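Perkthorpe Fraud Hearings Table

Data card, version 2, August 2020

Summary

One table of fraud hearings listed at the Perkthorpe court, compiled from the public daily lists and from the notes taken in court by Ondunard reporters. Each row is one hearing. A case that was adjourned several times has several rows, joined by case_ref.

Files

hearings.csv: the main table, 19 columns, UTF-8, comma separated
charges.csv: one row per charge, joined to the main table on case_ref
codes.txt: meanings of the short codes used in both tables

Main columns

case_ref: our own reference, not the court's
hearing_type: first appearance, plea, trial, sentence, or other
plea: as entered at that hearing; blank if none was taken
sum_alleged: the amount stated by the prosecution in open court, in pounds
bail: granted, refused, continued, or not stated
outcome: what the judge ordered on the day
source: L for the daily list, R for a reporter's note, B for both

Names of defendants, witnesses and victims have been removed. Company names have been removed too, including where the company is the complainant. Cases under reporting restrictions were left out before the tables were built.

How it was made

The lists were saved each morning and read into the table with Derero, our in-house list parser. Reporters' notes were typed in by hand through the Caruso form. Where list and note disagreed on the charge, the note was kept and the list entry moved to charges.csv with status "superseded". A second person checked every row marked B. Rows marked L only were not checked.

Known problems

sum_alleged changes between hearings in some cases, usually when charges are added or dropped. Do not add it up across rows with the same case_ref.
The daily lists for 14 sitting days are missing. Hearings on those days appear only if a reporter was present.
Conspiracy counts are entered once for each defendant, which inflates the charge total.
The plea column used 6 codes in version 1 and now uses fewer. Old scripts will need changing.
An outcome of "adjourned" says nothing about the reason.

Use

Free to reuse with credit to Ondunard. An allegation in this table is not a finding of guilt. Check the court record before publishing anything about a single case.

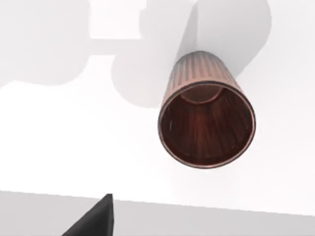
Salma Abdel Rahman
Data editor, Ondunard

Corrections should quote the case_ref and the column name. They are entered in the next version and listed in codes.txt.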